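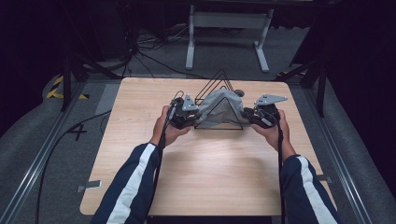 Girunside abbey church: is it possible to see the crypt without the group tour?

Posted 18/07/2018 by Mazurek

Hello to all. I am planning a visit to Girunside with my mother and I have some doubts about the abbey church. I read two guidebooks and the page of the town, and they do not agree with each other.

The first guidebook says that the crypt is open for everyone during the normal hours of the church, and that you go down by the stairs in the north aisle. The second says that the crypt can be visited only with the group tour, which also includes the tower. My mother has problems with her knees. She can manage a short staircase if there is a rail, but the tower is impossible for her, and I do not want to pay for a tour where she must sit and wait half of the time.

What she really wants to see is the tomb of the founder and the painted ceiling above it. She saw it once as a schoolgirl and she still talks about the blue color. So for us the crypt is the main thing, and the rest of the church is a pleasant addition.

I would like to know:
Can we enter the crypt alone, or must we join the group?
How many steps are there, and is there a rail?
Is the cloister part of the same ticket?

We will arrive by train from Dranell in the morning and we must go back the same evening. I wrote to the church office in June but I did not receive a reply. Thank you in advance for any help, and excuse my English, please.

2 replies

Fidard

Hello Mazurek. I live in Dranell and I go to Girunside quite often, because I like old churches and this one is the best in our region. I will try to answer in order.

Both of your guidebooks are right in some way. The crypt has two parts. The front part, with the tomb of the founder, is open to everybody when there is no service. The back part, where the older foundations are, is behind an iron gate, and the guide opens it only for the group. The painted ceiling is in the front part, so your mother does not need the tour at all.

To the front part there are 28 steps. They are of stone and a little worn in the middle, but there is a rail on the right side when you go down. It is on the left side when you come up again, of course, so if one of her knees is worse than the other, please think about this before. Halfway there is a small landing with a bench. The light is weak – a small flashlight is useful, but do not point it at the paintings, the attendant will ask you to stop.

The cloister has a separate ticket, which you buy in the shop by the south door. In my opinion it is worth the money. It was rebuilt after the fire of 1637, and you can still find dark, burned stones in the wall next to the chapter house. The floor is flat there and you can sit down almost everywhere.

About the train: from the station to the church it is uphill, and the last street has big cobbles. There is a bus which stops on the market square, and from there the way is flat. Ask the driver for the abbey stop, otherwise he may not stop at all.

One more thing about the hours. The church closes in the middle of the day for lunch, and the crypt closes a bit earlier than the church. If you come with the morning train, I suggest to go to the crypt first and to look at the nave, the choir stalls and the big west window later. The window is anyway more beautiful in the afternoon, when the sun comes from that side.

The blue of the ceiling was cleaned some years ago. I remember it much darker from before, and I think that your mother will be surprised. I hope she will like it.

dranell_walker

i was there last year and we did the tour, crypt was ok but cold, bring a jacket. tower has a nice view. dont remember if you can go without guide, maybe ask in the shop? parking is terrible by the way

Mazurek

Thank you both very much. Fidard, this is more than I hoped for. It is the left knee which is the bad one, so going down she will hold the rail with the right hand and I will walk on the other side. Coming up we will go slowly and rest on the bench.

We come by train, so the parking is not a problem for us, but I will tell her about the jacket.

I have only one small doubt more – can we pay with a card in the shop, or should I bring cash for the cloister?

Fidard

Bring cash. They have a card machine, but the last time I was there it had a paper on it saying that it was out of order.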